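Ticket 200, Posden office services
Opened by: Minttu Ruotsalainen
Subject: Chair casters keep grabbing the cables (again!)
Status: open

Hi all, me again. My chair stopped dead this morning halfway through a roll back from the desk, and when I looked down one of the casters had a loop of black cable wound right round the stem. Took me almost 30 minutes to pick it out with a pencil (I did not want to yank it, I have no idea what's on the other end). The caster spins fine now but it squeaks.

What I tried: pushed the cables toward the wall, taped two of them down with the Guillot tape from the supply closet. The tape let go before lunch. That stuff does not like this floor!

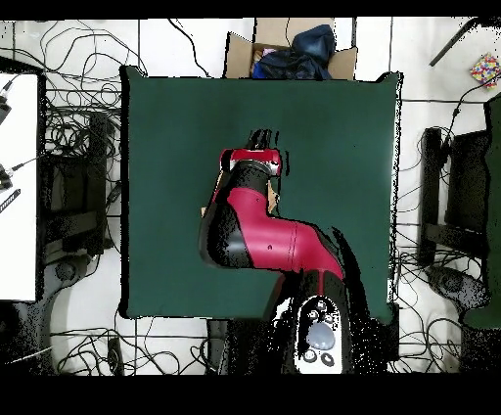

Lempi asked whether one of those long plastic floor covers would fix it, and I don't think one would, at least not by itself. The cables run on both sides of the green mat and some go underneath it, so we'd need several covers, and the mat would have to come up first. I'd also like the cardboard box with the navy fabric in it moved to a shelf while we're at it, so there's room to lay everything out straight.

Update, 2 pm: Lempi Tuominen found a bag of Isto hook-and-loop ties in the storeroom. Did the bundle nearest my desk and the chair rolls past it okay. Still need longer ties for the rest, and a new caster if anybody has a spare. Please leave this one open, I'll check the squeak again tomorrow.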